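공방 게시판 > 장비 문제 접수 > 3D 프린트 로봇팔
접수 번호 61 / 상태: 보류
작성 2026년 8월 11일

증상: 컵 옆의 작은 물건을 집으러 내려갈 때 손끝이 목표에서 어긋남. 재시작해도 같음.
구성: 출력 부품 흰색 PLA, 서보는 Lomeck, 제어 보드는 Jevbridge, 손목에 카메라.

지난번 답변에는 "캘리브레이션을 다시 하면 해결된다"고 되어 있었습니다. 다시 했습니다. 해결되지 않았습니다. 같은 위치로 11번 보냈고 그중 5번은 눈으로 봐도 옆으로 빗나갔습니다. 이걸 캘리브레이션 탓으로 돌리는 건 좀 믿기 어렵습니다.

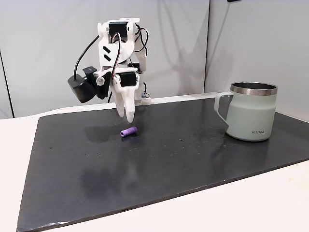
문제 접수 61번 | 2/3쪽

보라색 원통을 머그 앞쪽에 눕혀 놓고 그리퍼를 수직으로 내리는 자세입니다. Jevbridge 설정 화면에는 오차 0으로 나옵니다. 화면 숫자는 서보가 스스로 보고하는 각도일 뿐이라 저는 참고만 합니다.

시도 1. 손목 서보 혼 나사 조임. 조금 헐거웠던 건 맞는데 결과에는 차이가 없었습니다.

시도 2. Sondis 펌웨어로 교체. 릴리스 노트에 "정밀도 대폭 향상"이라고 적혀 있는데 무엇과 비교했는지는 안 나와 있습니다. 역시 차이 없음. 원래 펌웨어로 되돌렸습니다.

시도 3. 바닥 조건 확인. 카메라가 검은 면의 반사를 물체로 잘못 잡는다는 의견이 있어서 표면에 물방울이 있는 상태도 봤습니다.

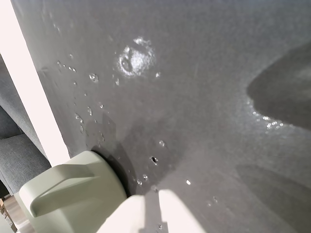
검출 로그에는 물체 후보가 늘었다 줄었다 하는데, 빗나가는 방향은 매번 비슷합니다. 반사 때문이라면 방향도 들쭉날쭉해야 하지 않나요? 반사가 영향을 전혀 안 준다고는 못 하겠지만 주원인이라는 말에는 동의 못 합니다.

시도 4. 카메라를 끄고 저장된 좌표로만 이동. 그래도 어긋났습니다. 그러니 비전 쪽 파라미터 만져 보라는 답변은 이제 사양하겠습니다.

남은 의심은 팔꿈치 서보 유격, 아니면 케이블입니다. 팔을 뻗으면 굵은 검은 케이블이 윗팔을 가로질러 팔꿈치로 넘어가는데, 이게 당기는 힘이 얼마나 되는지 재 본 적이 없습니다.
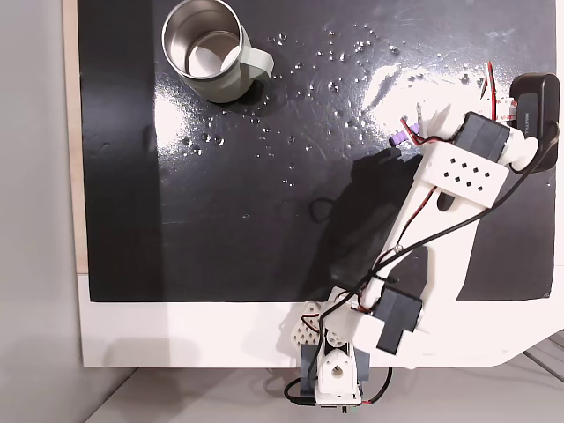 케이블을 묶는 위치를 바꿔서 같은 좌표로 다시 보내 볼 생각입니다. Zürcher 커플러로 바꾸면 유격이 없어진다는 댓글도 읽었습니다만, 측정값 없이 부품부터 사지는 않겠습니다. 써 보신 분은 교체 전후 수치를 올려 주세요. "체감상 좋아졌다"는 빼고요.

다음 작업: 케이블 고정 변경, 팔꿈치 유격 측정. 그때까지 닫지 말아 주세요.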